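Bench notebook, Medholm project
December, by Kamala Hegde
Filed under: Manipulation, Teleop data, Notes from the lab

Picking up where Iker left off. The short version for anyone skimming: the relabeling trick works, and it works better than I had any right to expect!

Quick recap, mostly for Revathi, who has been away. Our demos all have one ugly stretch in them, the second or so before the hand opens over the bowl. The operator hovers, second-guesses, drifts a little, then lets go. The policy was learning the hovering along with everything else. On the old checkpoint it would carry the object over beautifully and then just hang there, sometimes until the timeout. Kourosh wanted to cut the hover frames out completely. We tried that first (see his pages) and got a policy that released early and bounced things off the rim.

What Iker suggested was keeping every frame but changing the target. For any frame inside the hover window, the action label becomes the pose at release instead of the pose at the next step. So the policy still sees all that lovely varied data near the bowl, and all of it now says "go there and open." It took an afternoon to write. Most of that was me arguing with the timestamps, because the finger encoders and the head camera disagree by 2 frames and I had the sign wrong.

Training set is 1,619 demos, everything from the Guston sessions plus the newer ones with the shallow bowl. I left out the batch with the bad wrist calibration. Geetha thinks it can be rescued and she may be right, but I didn't want it muddying this comparison.

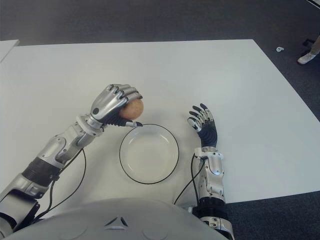
Left hand only for now. The right arm gets a fixed pose in every demo, so the policy has nothing to do with it except hold still, and it holds still very nicely. I do want a two-handed version soon. Geetha has a sketch for one where the second hand steadies the bowl, and I think the same relabeling carries over with almost no changes.

Results on the new checkpoint: 39 clean placements before the first miss. The old one never got close to that. The miss was a real miss, too, with the thumb catching on the way out and dragging the object sideways, so it's a grasp problem and I'm happy to blame it on something other than the release. The hang is gone. I watched for it all through the run and kept bracing for the pause — the hand just opened.

Things I'm less sure of:

The window length. I used a velocity threshold to find where the hover starts, and I picked the threshold by staring at plots. Kourosh is going to sweep it. If the result falls apart with a slightly different value I'd like to know before we show it to the Nair people.

Deep containers. Everything so far is a shallow bowl, where letting go a bit high costs you nothing.

Cable drag. With the left arm far out to the side I can see a small wobble in the wrist torque, and I suspect the cable. Worth a new tie point before the next long run.

Next up: same recipe, same seed, trained on only 1,000 demos. If relabeling buys us what I think it does, the smaller set should still beat the old checkpoint on the full data, and that would be a really fun plot. Job is queued under my name on Tindaver, please don't bump it. Revathi, the script is in the shared folder, and the sign fix is in the version with your initials on it.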